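4. Box work as a test of household and shop-floor skill

Ask anyone who has moved house, or stood at a packing bench in the run-up to a holiday, and they will tell you that boxes are harder than they look. Flaps spring back, corners go soft, tape catches on sleeves. We find this wonderful as a research subject! A cardboard box is cheap, everyone knows what it is for, and it punishes every weakness a two-armed machine has. In this section we ask how far the Betance controller can be trusted with one.

The task set has 40 variants, all built on the same pattern: a large open box on a worktop, a smaller flat one that must be gripped, lifted, tilted and put down where the operator asks. We did not replace boxes when they became tatty. Parcels in a real stockroom are rarely fresh from the supplier, and a method that works only on crisp new card would be of little use to the people we hope will one day use it.

Each variant was attempted several times, giving 148 trials in all. Planning was done with the Plellano library, and grasp points were proposed by the method of Section 3 with no changes for this task.

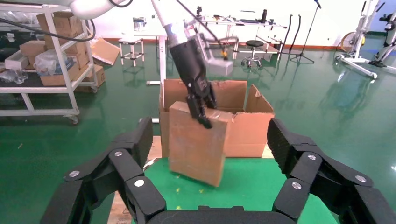
Figure 4. The smaller block held by its upper corner, tilted in front of the open box.

The grip in Figure 4 is one that we did not expect to like. Holding a slab by a corner leaves most of its weight hanging away from the fingers, and our first guess was that the planner would prefer the middle of a long side. It chose corners again and again. On reflection the choice makes good sense for tight spaces, as a hand at the top of the block stays well clear of the rim. People do much the same when they slide a book into a full shelf.

Clear tape was a lively source of trouble. It shines under ceiling lights, and the depth estimate along a taped edge could wander enough to spoil an approach. Of the 148 trials, 140 ended with the block released inside the target area, and most of the remaining ones were lost at a taped edge - the fingers closed early, or a little to one side. We take this as very good news, with one large reservation, namely time. A person does the whole thing in a few seconds. Our slowest trial took 400 seconds, and even the quick ones would try the patience of anybody waiting to close up for the evening.

4.1 Reaching inside
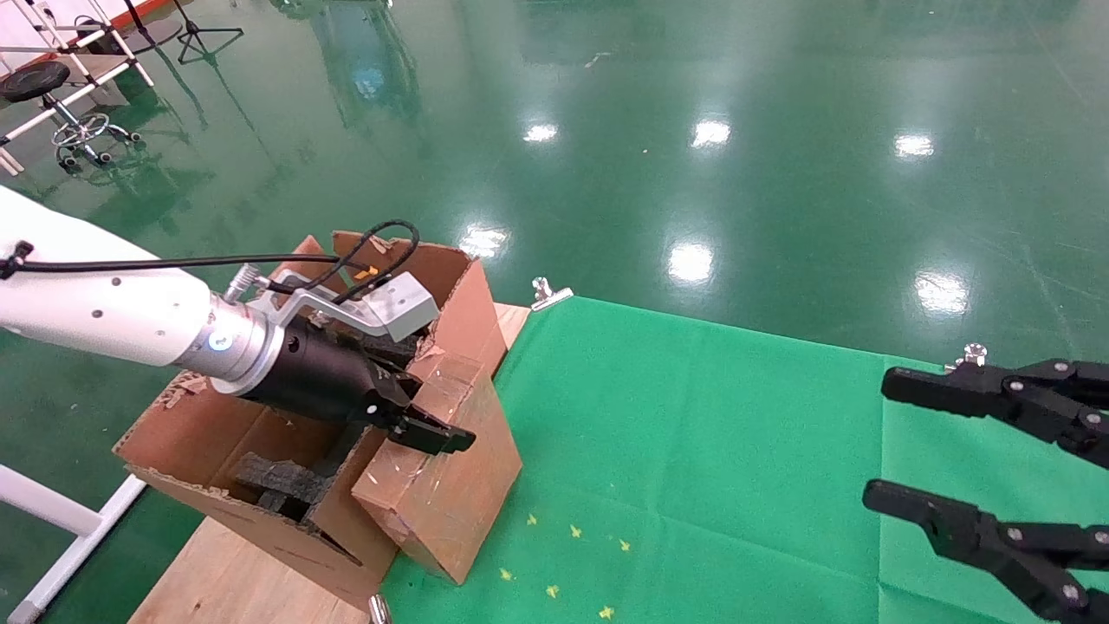
Two-fingered gripper reaching into the open box, Kröger Laboratory

Reaching into a box is a different matter from holding something outside it. The walls hide part of the work, torn flaps stand in the way, and a foam insert with cutouts leaves little room for fingers to open. A two-fingered gripper pointing downwards copes best here, in our view, and we would choose it over a more hand-like design for any job of this kind.

Can machines do these chores yet, then? For a single known box on a steady table, we would say yes, slowly. For a hallway full of mixed parcels, no. Soft surfaces remain an open question too: a creased cloth next to the box changes the height of anything placed on it, and the present controller treats every surface as flat. Section 5 takes up that problem with a simple contact check before release.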